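Heywood Dog Owners Board > Training > Leash reactivity, group class or private?

dpearce64
My shepherd mix is 2 and barks and lunges at other dogs when she's on leash. Off leash with dogs she knows she's fine. The Tuesday class in Prommont has an opening in October, six weeks, with eight dogs in the room. Private sessions at Luvcombe cost a lot more. Has anyone done both? I don't want to pay twice.

entwistle_d
Private first. Eight dogs in one room is too much for a dog that can't pass one on the sidewalk. We did the group class with our terrier and he spent most of it behind a screen in the corner. I learned some things. He didn't.
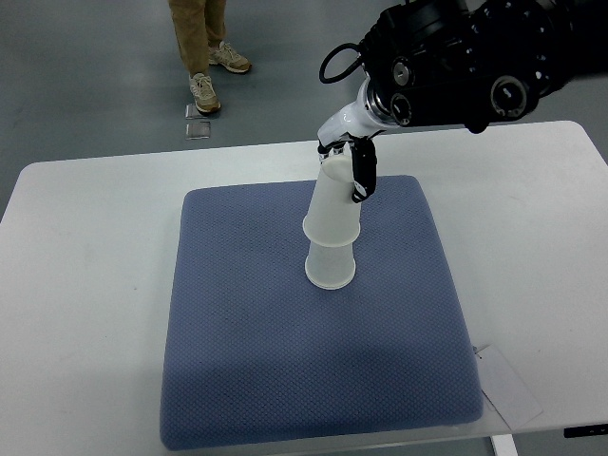 After that we did four private sessions and worked at a distance where he could still eat. For him that was 54 feet. By the last one we were down to half of it. Then we went back to group and he could stay in the room with the others.

Natalie Pearce
I disagree with private first for every dog. Ours did fine in the Prommont class. Ask the instructor how far apart the mats are and whether you can come in last and leave first. If the answer is no, skip it.

Whatever you pick, start mat work at home now. Feed her dinner on the mat for a week before you ask for anything. Then ask for a down and pay every few seconds. Move the mat to the porch once she goes to it without being told. 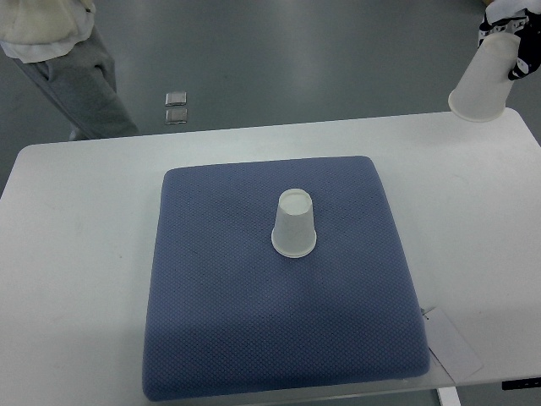
Darren Birkett
Mat work is fine but it won't fix lunging on a walk. You need a U-turn she knows cold. Practice it in the driveway with no dogs in sight, then on an empty street. I'd also drop the retractable leash if you're using one. Six feet, flat, nothing fancy.

dpearce64
No retractable. She's on a six foot leash and a front clip harness. I had not thought about the U-turn. Right now I just stop and hold on, and she gets louder.

entwistle_d
Stopping is the worst spot to be in. She's stuck looking at the other dog with a tight leash. Turn before she stiffens. If you have to drag her, you turned too late. Next time give it more room.
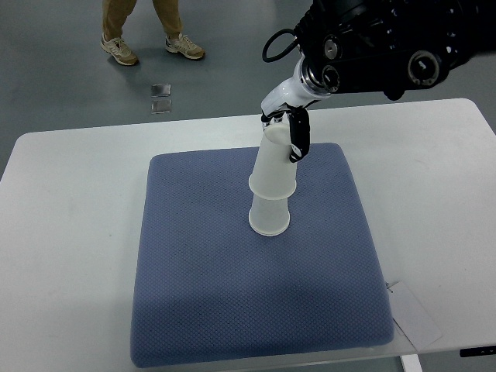

Same goes for food. Have it in your hand before you see the dog. Digging in a pouch takes too long. We used boiled chicken cut small and kept kibble for the house.

Natalie Pearce
Agree on all of that. I still think she should call Prommont and ask before ruling it out.

dpearce64
Called. Mats are twelve feet apart and they won't let me come in last. Going with Luvcombe for two sessions and then I'll see.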